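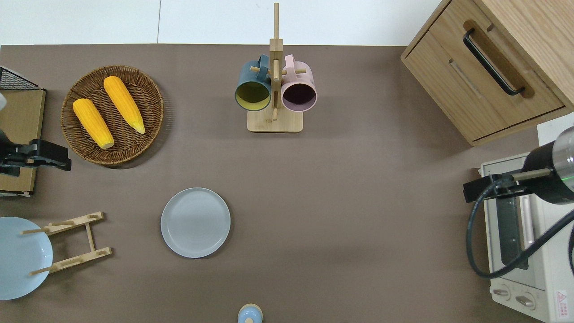 Two-Arm Kitchen Cell: Frequently Asked Questions
Wivine Laboratory, Clandwood
Last revised 2019-08-19

Who may service the cell?
Only staff trained by Annatjie Joubert. Visiting users should report faults to the laboratory office.

How often are the gripper fingers inspected?
Every 90 operating hours. Fingers with chips or uneven wear are replaced in pairs.

How should the arm cables be routed?
Each cable must hang in an open loop long enough for full wrist rotation. After any adjustment, move the arm by hand through its range and confirm that the loop does not catch on the toaster oven or the cabinet handle.

Where do the mug tree, basket and dish rack go?
Positions are given on the layout sheet. A tolerance of 8 mm applies. Return all items to the sheet positions before recalibrating.

When is recalibration required?
After 600 hours, after a collision, or whenever a gripper has been removed.

May the tabletop be cleaned with the arms powered?
No. Press the emergency stop and turn off the main switch first.

Who approves spare parts orders?
Bheki Nkuna. Orders are placed through Coetzee.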